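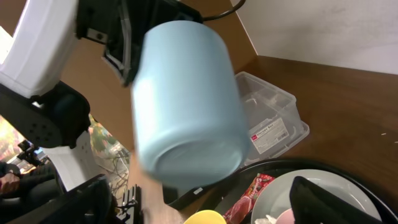
Do we need a second full set of arms for the Warraich bench this year, or can we get by on spares?

Spares should cover it, going by the fault log so far. Fingers and wrist cables are what's costing us time, the arms themselves have been fine. Final answer depends on what Gonetow says below about lead times.

Ticket: Warraich kitchen bench - equipment plan, spares and renewal
Supplier: Gonetow
Status: open, waiting on us
Raised by: bench lead, Warraich
Linked: Stenard purchase request (draft, not submitted)

Original message

Hi, trying to get next year's kit list in before the Stenard window shuts at the end of March. Three things needed from you.

1. Price for replacement finger sets, Wosus type, same as fitted now.
2. Lead time on wrist cables. Last lot took eight weeks and we had one arm sat doing nothing for most of that.
3. Whether the support plan can be split over two budget years. Finance here won't pay for cover that runs past year end unless it's on a seperate line.

Bench is used for table clearing and dish rack work. Same arms, same wrist cameras as delivered. No changes to firmware that I know of.

Reply from Gonetow support, 10:40

Thanks for getting in touch. Finger sets are 503 pounds each before VAT, any quantity. Wrist cables are held in stock at present and would ship the same week. Plan can be split, please ask for this when ordering and not after. Could you tell us what the fingers are being used on, how often they come off, and whether the fault is wear or breakage?

Our reply, 11:15

Bit of both. Mostly wear on the pads. Breakages come from thin-lipped stuff, the finger goes down on the rim of a tray and takes the load sideways. We lost two sets that way in one month. Since then we've slowed the last bit of the approach and it's better, but slower runs mean fewer per shift, so that's a cost too, just not one that shows up on the form.

Layout gets changed between batches. Trays, tubs, crockery, play food. All cheap stuff and none of it is in this request, comes out of consumables.

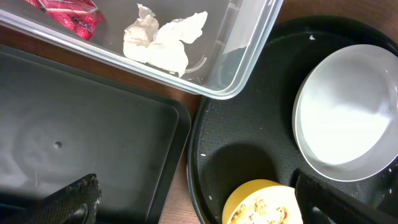 Wrist view, fingers over the two black trays. Clear tub at the top.

Reply from Gonetow support, 13:05

Sideways load on a rim would do it. Wosus fingers are rated for closing force, side loads aren't covered by the warranty I'm afraid. Suggest you budget for breakage separately from wear. Customers doing similar work usually keep one spare set per arm on the shelf and reorder when that one is fitted.

There is also a padded version. 15 per cent dearer, pads can be swapped without taking the finger off. Would need a recalibration after first fitting.

Our reply, 13:30

Padded ones sound right, how long does the recalibration take? If it's a whole day per arm that has to go in the plan as well. Also can we mix, padded on one arm and plain on the other? Don't want to buy for both and then find out they slip on glazed stuff.

Rack jobs are the main thing to check. Placing between prongs is tight, and a thicker pad might foul. I've asked for drawings before and got the sales leaflet.
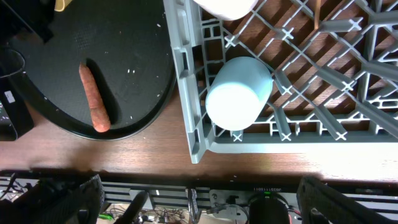

Rack and round tray from the wrist. Cup lying on the ribs, carrot still on the tray.

Reply from Gonetow support, 15:20

Sorry about the leaflet. Drawing attached to the portal version of this ticket. Pad adds two millimetres per side when new. Measure your tightest prong gap against it before ordering. Recalibration is under an hour per arm if the mount hasn't been disturbed. Mixing is fine but the two arms will need their own settings saved, don't copy one across to the other.

Our reply, 15:45

Got the drawing, ta. Measured, it fits with not much to spare at the back row. Will try one padded set first and hold off the rest till we've had a month on it.

So the draft for Stenard is now:

- padded finger set, one, to trial
- plain finger sets, two, for the shelf
- wrist cables, four
- support plan, 12 months, split at year end on two lines
- recalibration, own labour, no charge line
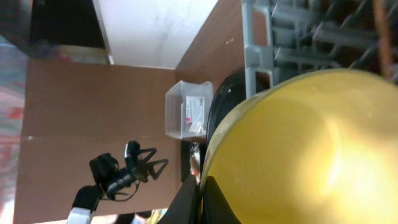

Left off the list on purpose: second dish rack, more bowls, the replacement table top. Those go through site and I'm not having them hold this up. Also left off the third arm somebody asked for in the autumn. No bench space for it and no one free to run it, so it can go in next year's bid with a proper case behind it.

One question still open. If the trial set does well and we come back for more in the summer, is the 503 held, or do we get whatever the new list says? Need something in writing, the approver will ask. A line in this ticket will do, doesn't need to be a formal quote.

Reply from Gonetow support, 16:10

We can hold the plain set price for six months from order. The padded price I need to check with sales, as it's a newer part. Will update here tomorow. Please don't submit with the padded line until then or you may have to raise it again.

Internal note, Warraich

Not submitting yet. If sales haven't answered by noon tomorrow, put the plain sets, cables and plan through on their own and raise the padded one as a separate request. Keep the two plan lines seperate, last year they got merged and it bounced.

Status changed: waiting on supplier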